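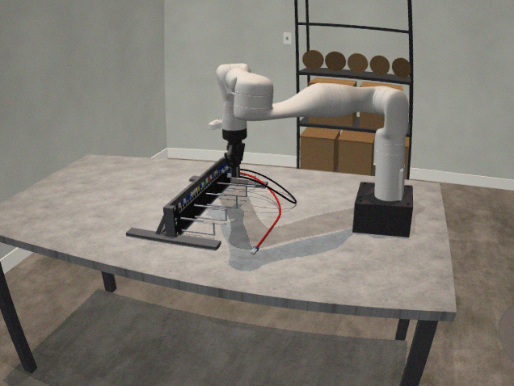 Benedetta Cirillo

Final report, cable routing project, Robotics Club (simulation group)

Submitted Dec 1, 2024

1. What we were trying to do

Get a simulated arm to pick up a network cable by its plug, lay it through the wire holders on the rack, and push the plug in the right port. Everything in sim. Kelness is our code for it, the rack scene is called Gutholm. Team was me, Unathi Ngubane (cable model), Ruxandra Olteanu (grasping) and Nermin Karabulut (logging, plots, most of the late nights). Our advisor was Brynhildur Stougaard.

We started in March with a much bigger plan. Two arms, real hardware by the end. Dropped both over the summer. One arm in sim was plenty.

2. Setup

One arm, fixed base, two cables in the scene, red and black. Rack stands on its own feet on the table. Ports are on one face, wire holders stick out on that same side, so the arm has to work in between them without hooking one. That turned out to be most of the project.

Cables are chains of short stiff segments with a bend spring at each joint. First version had too few segments and the cable moved like a bike chain. Unathi kept adding until it looked right and then the sim crawled. We settled on 264 segments per cable. Still slow on the lab machines but you can leave it overnight.

Collisions between cable and holders were the worst part. Thin rod, thin cable, big time step – the cable goes straight through and comes out the other side like nothing happened. Smaller step fixed most of it. Not all.

3. Camera views

We use an overhead view for planning and a close view from the wrist for lining up the plug. Overhead is good for the shape of the cable. You can follow the whole curve from the plug in the panel back to the loose end, and tell which cable is inside the other when they both bend the same way. Bad for height though. From straight above, a cable resting on a holder and a cable floating over it look the same to our code, so we had to pull the height from the sim state. Thats cheating a bit and we say so in section 5. 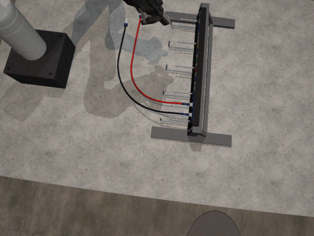
4. Grasping and lining up

Ruxandra's part, I'm writing it up from her notes.

Grasp goes on the plug and not the cable. We tried the cable first. It slides in the fingers and the plug ends up pointing wherever it wants. With the plug held directly the angle stays put and the insertion step only has to fix small errors.

Approach is straight in, fingers open, close slow, wait, lift. The wait matters more than we expected. Without it the segments nearest the plug are still swinging when the arm starts moving and the sim sometimes blows up – cable shoots off the table, run is lost.

The close view is harder than the overhead one. The rack blocks a lot of it and the fingers block more. Shadows moved the edge detector around so we masked out the floor. What we key on now is the dark blue band on the pale plug. It shows up well between the black fingers. 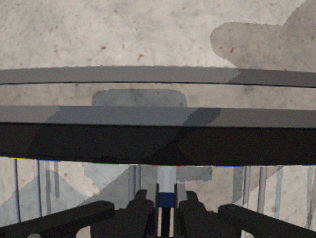
Fig. 3. Close view, gripper fingers either side of the plug.

5. Results

We ran 800 trials with random start positions for the cable. 447 ended with the plug seated in the correct port. That's a bit over half. We hoped for better.

The failures, from Nermin's log:
Cable caught on a holder on the way over. By far the biggest group.
Plug at the port but tilted too far to go in.
Sim blew up. Mostly early runs, before the wait was added.
Wrong port, 11 times, all from one bug with the port index. Fixed but we didn't have time to rerun.

The height cheat from section 3 was on for every trial, so these numbers would be worse with cameras only. We don't know how much worse.

6. What we would change

Use a depth camera overhead so the height thing goes away. Plan the path around the holders from the beginning, we bolted it on late and it shows. Save the random seeds!! We lost a whole week trying to reproduce one failure we had no seed for.

Unathi wants to try a softer cable next semester. Ruxandra wants to retry insertion with a small wiggle at the end, she had it half working but it wasn't ready for the trials.

Code and logs are on the club drive in the Kelness folder, readme is out of date, ask Nermin.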